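Flillen Tile Workshop, Flelville: FAQ

Updated 20 May 2024

Do I need experience?
Nope. Most people who come have never held a nipper. Bring old clothes and closed shoes, grout gets everywhere.

How long is it?
3 hours, with a tea break. Saturday-style lunch not included, bring a sandwich or try the bakery on Melnyk Street.

What do we make?
Your pick. Trivet, house number or small tray. Tabletops are the two-day course only, next one is full, wait list open.

Can I choose my colours?
Yes, from whatever's on the shelf. Greens and blues go first. Can't hold colours for anyone, sorry. If you want a mixed look, lay it all out dry before you glue. Teh glue doesn't wait.
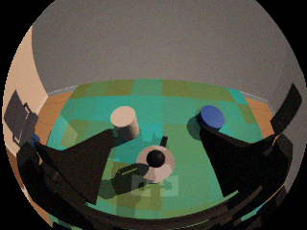 Round tabletop, greens and turquoise, wood border.

Can I bring my own tiles?
Sure, if they're under 16 mm thick. Old plates OK too. No mirror glass please.

When can I take it home?
Trivets and trays, same day. Don't wash for 2 days. House numbers stay with us overnight, pick up from the Flimano counter next door.

Kids?
12 and up with an adult. Under that, try the April school holiday session, much shorter and no cutting.

Parking?
Behind the building, 17 spots, shared with the dentist. Street's free after lunch.

I have to cancel, what now?
Email us. 3 days' notice gets a full refund, less then that gets a credit. Gift vouchers can be moved once.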